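Teaching Two Arms to Fold a Cloth: A Walkthrough for Student Clubs

Posted in Club Projects

When our robotics club at Holloway decided to try cloth folding in October, I figured we would be done in a couple of meetings. Rochelle Kasprzak, who has coached far more teams than I have, just smiled and handed me a stack of dish towels. So this is the page I wish I'd had then, written for any club with two small arms on a rail and a bit of patience.

What you need

Two arms with grippers, a table they can both reach, a basket, and some cloths in different colors. Thin cotton is the kindest to start with. Terry towels come later, and please do leave fleece for next semester!

Step 1: Check the reach

Before you power anything up, move each arm by hand through the whole area and watch where the two grippers can meet. Our first-year students always want to skip this part (so did I, the first time). Mark the meeting area on a sketch in the team notebook, because you'll be coming back to it.

Step 2: Tidy the cables

Tie the cables along the forearms and leave a generous loop at every joint. Bend each elbow as far as it will go, then straighten it, and see that nothing pulls tight. Tavion Mbeki rewired our left arm after a loop that was too short popped its connector in the middle of a demo, and he has been very firm on this subject ever since.

Step 3: Start with one fold

Lay a single cloth flat in the meeting area. Have one student drive the left arm and another the right, and agree out loud who moves first. Pinch two corners, lift a little, carry them across, and let go slowly. Keep the speed down to 60 percent of whatever you think is comfortable.

Step 4: Record, then record some more

Save every try, good or bad, and write a short note with each one. We had 281 saved folds by the end of the first month — 643 by the time we felt ready to train on them — and the notes turned out to be as useful as the recordings. Asmaa El Khatib set up our sheet with one column for the cloth and one for what went wrong.

Step 5: Add the mess

Once a plain fold feels easy, put the basket in a back corner with a cloth or two inside, and leave other things lying on the table. A bit of clutter makes the job much more like a real kitchen.

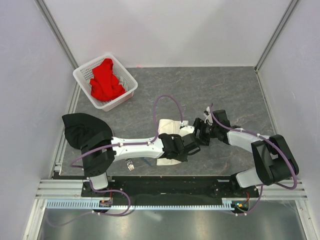 Swap drivers often at this stage, too. Our students get tired and a little careless after a long turn, and a fresh pair of hands usually brings a new idea about where to pinch. When you're finished for the day, park both arms, switch off the power, and write down which cloths you used so the next group can pick up where you left off.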